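Turquoise (color)

Turquoise is the name we give to a whole family of colors sitting between blue and green, and I've been writing this page (and rewriting it, sorry) for longer than I'd like to admit. The word comes to English from French and means "Turkish," after the stone, which reached Europe by way of Turkish traders. The stone itself mostly came from Persia, so the name is a bit of a mix-up that stuck.

Where it starts and stops

Ask three people to point at turquoise on a paint card and you'll get three chips. Some languages put blue and green under one word, and English speakers who argue about a sweater are really arguing about where the line goes. My own rule is simple: if I can't decide between blue and green after a good long look, I call it turquoise. Teal is the darker cousin, with more gray or black in it. Aqua is lighter and leans toward blue. Mint is paler still and leans green — though plenty of paint makers would fight me on that one.

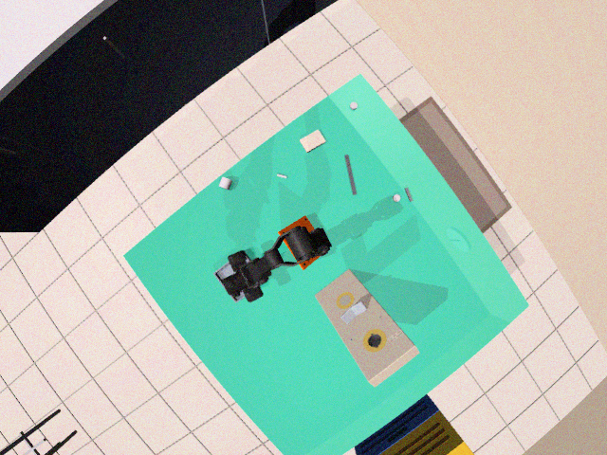 Turquoise has been a favorite for painted furniture for as long as I've been paying attention, and it comes and goes in kitchens the way avocado green once did. People worry that it's too strong for a big flat area. I think it depends on the floor! Over dark wood it can look heavy, but over something pale it calms right down, as with the square turquoise tabletop and the beige tiles, where thin gray lines are all the pattern you need. A small touch of orange helps too, because the two colors sit nearly opposite each other on the color wheel and each makes the other look brighter.

In paint and dye

The old way to get the color was to mix a blue with a green or a yellow, and the results faded at different speeds, so a wall that began as turquoise might end up plain blue. The Cabrera paint shop in Stemton, where I worked one November, still kept a drawer of hand-painted cards from those days, 200 of them, and hardly any two matched. Rosaura Ayala, who mixed there, taught me to look at a sample by a window and then again under a lamp.
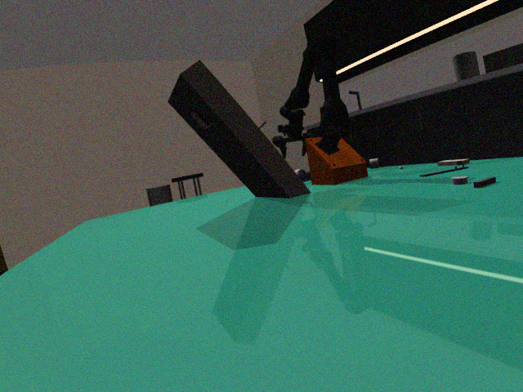 That second look matters more with turquoise than with nearly any other color, since warm bulbs push it toward green and cool ones toward blue. Gloss changes it as well. A shiny coat picks up whatever is nearby, and a matte coat stays closer to the card. Skiltow sells its turquoise in 8 strengths, and Fusum in only three, and I've never found a pair between the two brands that I'd put on the same wall.

See also: Teal, Aqua, Cyan, Color wheel

Last edited September 13, 2021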